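March 2024

Bench notes, thermal interface work

Picked up the pad comparison again after the break, and I'm writing this down while it's still in my head because last time I left it overnight and couldn't read my own shorthand.

So the question is still whether the Cloltell gap pads can stand in for the grease under the power stage on the Murnham board. Grease is better, we all know grease is better, but it's a mess on the rework bench and it creeps out from under the part when the board gets cycled. Paraschiva Avram wants a pad if we can get one anywhere close, and she's the one who has to scrape the stuff off, so I'm inclined to help her out!

Setup is the same as before: Gumede heater block on top, cold plate underneath, thermocouple in the drilled hole on each side. I clamped with the four corner screws and went round them in a cross pattern, a bit at a time. I skipped that on the very first run (lazy) and got a pad that was visibly thicker on one side, so I threw that run out. It's struck through on the sheet, please leave it that way.

Grease baseline first. Settled at 71 on the hot side, which matches what we had in July to within a degree, and that cheered me up no end. Then the pads. The thin one came in at 83 and the thick one at 94, and 94 is just too hot for that part, so the thick pad is out unless somebody wants to redo the bracket. I don't want to redo the bracket.
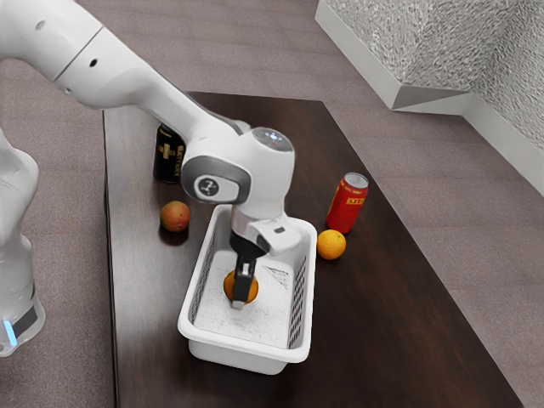
The thin pad is more interesting. It kept drifting down the longer I left it, very slowly, like it was still relaxing under the clamp load. I stopped the log at 980 seconds thinking it had gone flat, then looked at the plot over coffee and it plainly hadn't. So the 83 is pessimistic and I need a proper long run, an hour at least, maybe with one warm soak beforehand so the pad has a chance to squash down. Paraschiva says the Grondness people bake theirs under load before they measure anything. I'd like to see what that does before I copy it.

Other stuff that bit me along the way:

The cold-side thermocouple was reading low for the first 3 runs. Loose in its hole. I packed it with a dab of grease and it came up right away. Hot-side numbers should be fine but don't trust any resistance figure worked out from those runs, I've put a pencil mark next to them.

Chiller needs topping up. It's gurgling again – same noise as last year, if you remember it.

The torque driver isn't in its drawer. If you have it, no hard feelings, just bring it back, I did the last two clamps by feel and I'm not proud of it.

Next up: long run on the thin pad, then pull it and look for tearing around the screw holes, then a repeat with a fresh piece out of the same sheet. If the two pieces disagree by more than a couple of degrees I'll want to cut from the other sheet too. There's enough left for roughly 4 more tries before I have to order, and the last order took forever.

Heater supply is switched off at the wall. Block is still clamped up, leave it alone please.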